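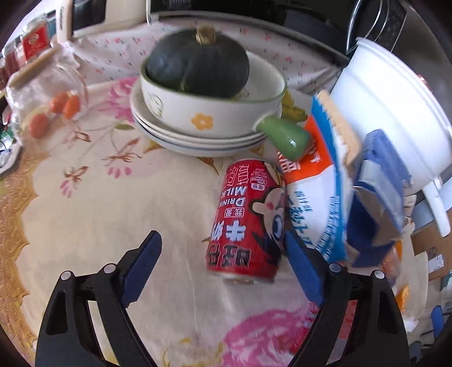

3. Data Collection

We collected all of our demonstrations by hand in May, using the two-finger gripper our team built from the Graltari kit. The person holding it reaches for the target, closes the jaws, lifts, and sets the target down at a marked spot. One reach and release is one episode. We recorded 298 episodes and kept 266 after throwing out the ones where tracking dropped or the operator started over.

Our first plan was to use only the bare bench in the Trelorska lab. The model we trained on that data did poorly as soon as we put anything else near the target, so we moved to kitchen tables with the usual things left on them. The red milk drink can was our main target. It is printed all over, and with the can on its side the lettering can end up at any angle. We did not turn it to face the camera. Bowls, plates, jars and food packages stayed where they were.

The flowered tablecloth gave us trouble at first. Our color filter picked up the large pink blossoms as possible targets, and we had to drop the filter and label the can by hand in the first 85 episodes.

3.1 Operator rules

Start each reach with the jaws wide open.
Keep both blue pads in view until contact.
Do not push the target with one finger to line it up.
Stop recording before moving anything on the table.

3.2 Problems

The pads on our first set of fingers wore down and we replaced them once. Lifting a can by its end was unreliable, and 9 of the rejected episodes came from that. Getska, our labeling script, crashed on clips over a minute long. We split those and ran them again.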